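Keeping the fingers honest: Czesław Stępień on looking after a hand-held gripper cell

Urklow, 19 Jul 2020

I went to see Czesław Stępień at Morero with a fairly low opinion of the thing he looks after. The company's material calls it a "teaching cell." A person holds two grippers, one in each hand, handles ordinary objects on a table, and the recordings are meant to teach a robot arm to do the same. My feeling before I got there was that it sounded like a lot of cable for a job a child can do.

"It is a lot of cable," Stępień said. "I would say most of what I repair is cable."

He came to the cell from packaging machines, where he spent 22 years, and he talks about it the way he might talk about a carton folder. He doesn't say the grippers learn or see anything. He says they close, or they don't close, or they close crooked. I asked him which was most common and he said crooked, by a long way.

The fingers are black blocks, screwed on, with pads on the inside faces. If one finger sits a hair off from its partner the pads meet at an angle, and small parts roll out of the grip. He checks them at the start of each session by closing the gripper on a strip of paper and pulling.

"If the paper comes out from one side first, I take the finger off and put it back. The software has a calibration page for this, from Trunov, very nice page. I do the paper anyway."

Does the page ever disagree with the paper? "Often. Then I believe the paper."

I had hoped to see the pads tested on something difficult. What he uses is a stapler.

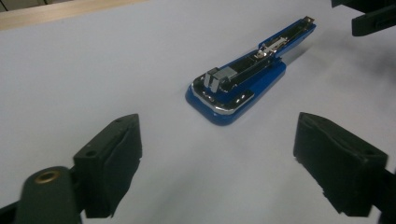
A stapler opened out on the table, seen past the two fingers of one gripper.

His argument for the stapler is that it has a bit of everything that gives a worn pad trouble. The base is wide and glossy, the channel is narrow, the metal is slick and there are edges all over it. A fresh pad holds it anywhere. A tired one holds it by the blue plastic and slides along the chrome. He opens it flat because closed, he says, it's too easy and he learns nothing.

I said that sounded less like a test than a habit. He thought about it for a while.

"Yes, okay. It is a habit. But I have used the same one since September, so if it slides today and it did not slide last week, the stapler is not what changed."

That is a fair point, though I notice it depends entirely on his memory of last week. There is a log. It has a column for pad changes and a column headed "remarks," and the remarks I was shown were mainly the word "ok." The service sheet from Henao, who supply the pads, says to replace them after 1000 grips. Stępień changes his at 300.

Who is right? He shrugged. He has never run a pad to 1000 to find out, and Morero has not asked him to. I'd have thought somebody would want to know, given what they must be spending on pads.

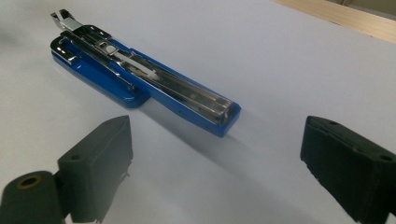 The threaded inserts are his other worry. They are brass-colored rings set into the black mounting pieces, and he would prefer you did not lean on them. "People tighten until they feel strong," he said. "Then the insert turns inside the plastic and it is finished. You cannot tighten it and you cannot take the screw out." His fix is a short driver with a thin handle, too uncomfortable to overdo it with. He keeps the better drivers somewhere else, and would not tell me where.

I asked him to talk me through setting the cell up from nothing. It took him a good deal longer than the brochure's "minutes." Board on the table first, then checked for rocking with a palm on each corner. Curtains drawn. Then the grippers, left before right, each one opened and closed by hand before the cable goes in. He wants the cable to leave the back of the gripper in a loose curve and run off the near side of the board.

"If it is tight, the wrist works against it and the person gets tired. They don't notice. They only start to hold the thing differently, and then your recording is a recording of a tired wrist."
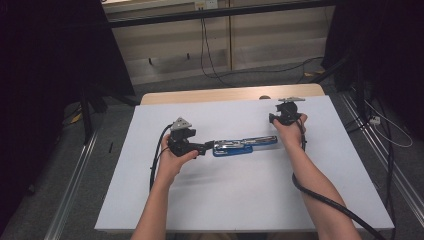 Both grippers in hand over the white board, with their cables running off toward the near side.

This was the moment where I was most inclined to take the cell seriously, and also the moment where I doubted it most. If a stiff cable can spoil a recording without anybody spotting it, how many of the recordings made before he arrived are any good? Stępień didn't pretend to know. He wasn't here then, he said, and he has not been asked to look.

What he would change, given the chance, is the connectors. He wants a type that lets go when the cable is yanked. At the moment the strain goes into the gripper body, and he has opened one body twice for the same broken joint. The request has been in for a while. Morero told me they were "reviewing options for the next revision," and they gave no date for it.

Before I left he did the paper strip again on the right-hand gripper. It came out a little from one side. He reached for the thin driver and took the finger off.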